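Situtell – divided metal bins, final report
Despina Ivanov
Purves Hall shop, second project, November

Background

The shop keeps its small stock and offcuts in metal bins from Rokden. They came as one open box each. Everything slides to the middle, short pieces get buried under long ones, and people give up and open a new bag. The task we picked from the list was "improve storage in the shop without buying new storage." Budget was basically sheet metal scraps and one can of paint.

Working title was Situtell, stuck from the first meeting, doesn't mean anything.

What we wanted

Two compartments, not equal. A smaller one at the back for the stuff you rarely need, a bigger one in front for the stuff you reach for all day. No lid. Nothing sharp at hand height. Divider has to come out with ordinary tools, in case the next group hates it.

Dividers, round one

Cardboard first. Straight up and down, taped in. Cheap and fast, and it showed the main problem in one afternoon: with a vertical wall the last few pieces sit in the corner at the bottom and you end up scraping at them with a fingernail. Washers are the worst. Also the tape let go.

Then a vertical steel one, bent flange at the bottom, two screws. Stronger but same corner problem. Plus it made a loud bang every time somebody tossed a bracket at it. Despina's notes from that week just say "no."

Round two, sloping

Leaned the panel instead. Foot of it toward the front, top toward the back. Tried a few angles in cardboard before cutting anything. Too steep and it acts like the vertical one, too shallow and you lose the floor of the front compartment. Final panel is 600 mm long and 160 mm tall measured along the slope. Didn't fit the first time, one end was cut a hair long, had to file it. We should of measured both ends of the bin and not just the one, the walls are not perfectly parallel.

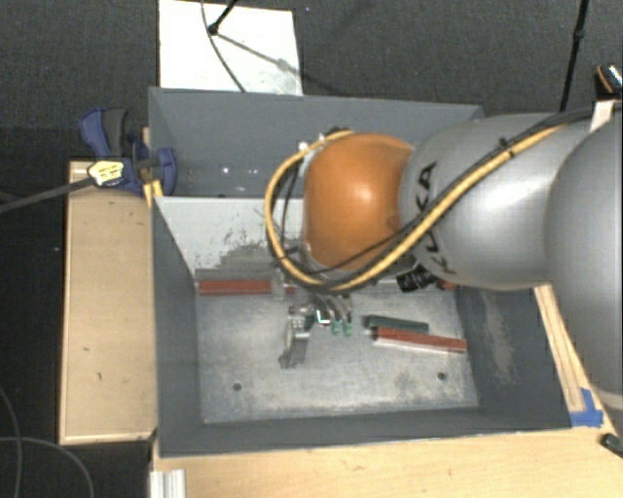
Finish was the part we argued over most. Original plan was to leave everything the dark gray the bins came in, since it hides scratches. But gray parts on gray steel are hard to pick out, so the divider got a lighter gray, Prilline satin, two coats. The lighter slope next to the darker bin works well as a border, your eye goes to it first and then you know which side you are on. Less happy with the back compartment. The surface there still throws back the shop lights, see the two small bright spots, and a shiny washer near one of those is easy to miss. A matte coat would probly fix it. We ran out of time, and the can was nearly empty anyway.

Testing

Simple test. Mixed handful of hardware in the front compartment, person gets a name of a part read out, finds it, hands it over. Same again with an undivided bin. Eight people, all from our section, so not exactly a fair sample. We did not blind anything, everyone could see which bin was ours.

Results, short version: six liked the sloped divider, one said no difference, one preferred the open box because she works with long rods and the divider gets in her way. Fair point. For long rods the open box is better and we are not going to claim otherwise.

Things people said that we wrote down:
"easier to get the last ones out"
"back part is a reach if you're short"
"can the label go on the slope"

That last one is good. A label on the slope faces you, a label on the wall faces the other wall. Not done yet.

Load. Put over 2 kg of nuts against the front of the slope and left it overnight. Panel didn't move as far as we could tell with a ruler. Did not test dropping things on it on purpose, only by accident.

Problems

– High walls. Good for keeping things in, bad for seeing the back compartment unless you stand right over it. We can't cut the walls down, they are Rokden's and the shop wants them unmodified.
– Dust collects where the slope meets the floor. Brush gets most of it.
– Edge of the panel was sharp at first. Filed, then a strip of trim glued on, and the trim peeled in a week. Filed again, no trim.
– Drawing in the appendix has the old length. The number in this report is the right one.

Left to do

Matte coat in the back compartment. Labels. A second panel for the bin by the window, which is a different depth so the angle has to be worked out again. Ask if the shop wants the cardboard templates, otherwise they go in recycling.

Cut list and the test sheets are in the project folder, bottom shelf, Purves.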